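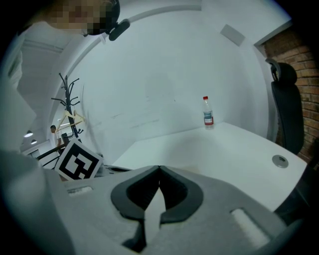 Martim Prata wrote back to our last report to ask whether the people who come to the repair evenings in Trolenwood are learning to mend their own clothes, or whether they are mostly dropping off a bag and coming back for it later. It was a fair question and I have been turning it over ever since, so I will begin with it this time, before the usual news.

The short answer is that we have both kinds, and that in January the balance was still further toward the bag-droppers than I would have liked. People are busy, they have a coat with a torn lining, they see a friendly face behind a sewing machine and they hold the coat out. I would do the same! What has changed since then is the way we greet them. Everyone who comes in now gets a chair, a needle and a cup of tea before anything else is discussed, and the coat stays with its owner. Some do leave at that point (two did on the first evening, one of them quite crossly), but most sit down, and once a person has threaded a needle they tend to stay until the thing is finished.

Attendance. We have welcomed 61 people since the grant began, counting each person once however often they came. The plan we sent you said 200 by the end of the grant, and I don't want to dress that up: we are behind. We lost the first stretch to the heating in the old reading room, which you will remember from my previous letter, and after that to a run of illness that took out both of our regular teachers. The evenings themselves are full now that they are running as they should. Our trouble is the number of evenings, and I come back to that further down.

What people bring. Jeans, above all. Inner thighs, knees, back pockets, and the belt loop that gives way when somebody hauls on it. After jeans come school trousers and pillowcases, and then knitwear, where darning has been much more popular than I expected. I had bought plain gray and navy wool, thinking that people would want their darns hidden, and was told very firmly by the Thursday-night knitters' successors, as they like to call themselves, that they wanted orange. We now have orange.

The Nisden group. You agreed to let us try a smaller version in Nisden with part of the materials money, and this has gone nicely. Olga Patrício runs it from the back of the library, with five learners who have been there from the start. They are working through one skill at a time, which is slower than what we do in Trolenwood, and I have to admit their hems are better than ours. I would like to borrow her method for our beginners in the coming months, if she will put up with my sitting in.

Money. Spending is within budget. Thread, needles and interfacing cost less than we had allowed, mostly thanks to Tavares, the upholstery shop, who have been passing us their offcuts and half-used reels. Machine servicing cost more. Two of the machines needed new belts and one needed a good deal of patience besides. The full sheet is attached, with the receipts in the order they were paid.

What we would like to ask. With your agreement, we would move what is left over on materials into teaching hours, so that Trolenwood can have a second evening. It would not change the total. It would also let us take names from the waiting list, where a few people have been very good-humored for far too long.

I hope this goes some way toward answering Martim's question, and please do tell him that he is welcome to come and see for himself, with something that needs a button. The next set of figures will follow with the Utis accounts, as before.

2022-04-29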